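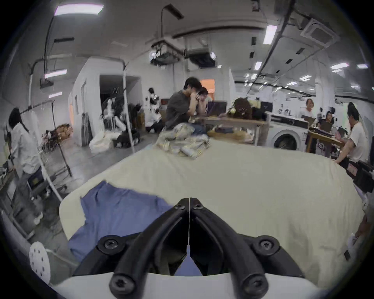 Progress report, September
Fabric handling project, equipment and planning strand
To: Leena Suominen

Hi Leena,

You asked for something shorter than last time and with the money nearer the top, so I'll start there. We've spent less than I thought we would by now, mostly by dithering. The big order (the pair of arms) still hasn't gone in, and I'd like to use this report to ask you to let us hold it a bit longer. I know that isn't what a funder usually hears!

What we have bought is small stuff. Two more hand-held grippers from Prokmont, spare finger pads, a box of the little black screws we keep losing, and a second charging shelf. The pads came in at 273 for the lot including postage, which felt steep until I saw what Ross wanted for the same thing. The screws I'm too embarrassed to cost.

The hand-held work is going really well. We have 168 sessions of clothes and bed linen logged and checked, against the 100 we promised you for this stage. Shirts are the bulk of it, then sheets. Socks are still a pain and I've pushed them into the next stage. Sigrún Bjarnason has taken over the checking and she is far stricter than I was, so a fair few of my early sessions got thrown out and done again. The 168 is after her pruning.
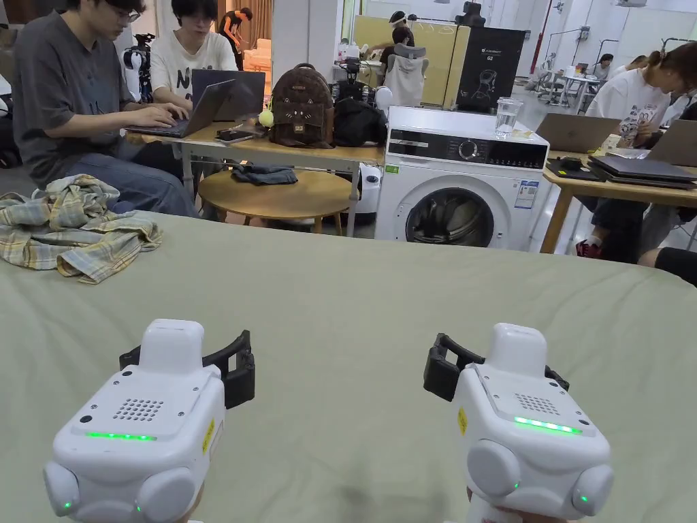 On to the arms, then. The original plan had us ordering a pair in the spring and putting them on a fixed bench. Having spent the summer doing everything by hand, I'm glad we dragged our feet. A fixed bench would be fine for folding a T-shirt and hopeless for a double sheet, where you need to shuffle sideways and reach right over. So Sigrún and I went back to the quotes with a wheeled base in mind. Fellow can do a base that takes either of the arms on our list, with a lead time they'll only describe as "after the new year". Pranura can deliver sooner, but you have to take their arms too, and their wrist joint doesn't turn as far as we'd like for tucking in corners. I've asked both for a two-week loan before we sign anything. Pranura said yes straight away. Fellow are thinking about it.

The gap between the fixed bench plan and the wheeled one is bigger than our contingency, I'm afraid. I'm not asking for more money. What I would like is permission to move 2000 out of the travel line, which we've hardly touched, and to drop the second bench altogether. With those two changes and one quote coming down a little (Ross have hinted that they'll match Prokmont on the grippers if we order all the rest in one go), it fits. Tight, but it fits. Figures are on the sheet attached to my email, second tab. Ignore the third tab, it's me arguing with myself.

A few planning bits that don't cost much but have been nagging at me:

Storage. Laundry takes up an astonishing amount of room once you own it in bulk. I've put in for more rails and some lidded crates out of the consumables line.

Floor. A wheeled base weighs a good deal more than I do and I need somebody to tell me in writing that the floor is happy with it. Sigrún is chasing the building office.

Power. We have enough sockets for what we run at the moment. Two arms plus chargers will want their own circuit, and the electrician's first quote left out making good the wall afterwards, so I've sent it back.

Insurance. Still waiting. I ring them every Monday-ish sort of morning and get the same hold music.

Things I need from you, if you can manage it before the end of the month: a yes or no on moving the 2000, a yes or no on dropping the second bench, and whether a loan agreement needs your signature or mine will do. Pranura's loan slot won't be kept open for ever and I'd hate to lose it over a form.

Next report will have the loan results in it, assuming the paperwork behaves, and the first batch of socks.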